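5. What went wrong in run 19

Our proposal said the two arms would fold a pleated cloth "reliably." We had 10 good runs in a row when Urmila Bhardwaj wrote that sentence, and we would like that noted.

In run 19 the left arm stopped answering partway through the pull. The right arm, which had been told to keep the cloth taut and nothing else, kept the cloth taut. It dragged the fabric, and the left gripper with it, toward its own side until Demetrio Escobar hit the stop button. The log shows 59 missed messages from the left wrist before that. Our software had recorded every one of them and done nothing.

We blamed the code for three days. The fault was a wrist connector that worked loose whenever the cable loop swung back -- a problem Manju Kashyap had suggested on day one and was told was unlikely.

Changes since then:

1. Either arm going silent now stops both. Three missed messages is the limit.

2. Pull force is capped in the controller as well as in the script, so that one typo can't undo it.

3. Cables get a tug test at both wrists before power goes on, and the cloth is held between the grippers at low force for the first minute of every session. Whoever is at the keyboard keeps a hand on the stop button for that minute, including Demetrio, who feels he has earned a break.
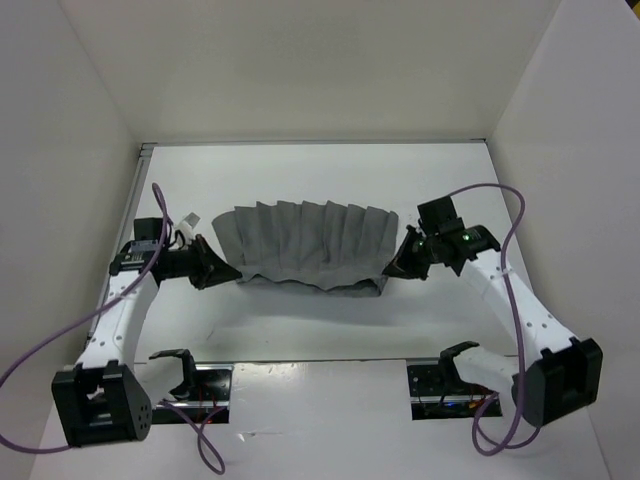

6. Remaining work

The low-force hold has not been tried with the heavier cloth. Nga Mạch is rewriting the restart routine, which still assumes both arms are where it left them.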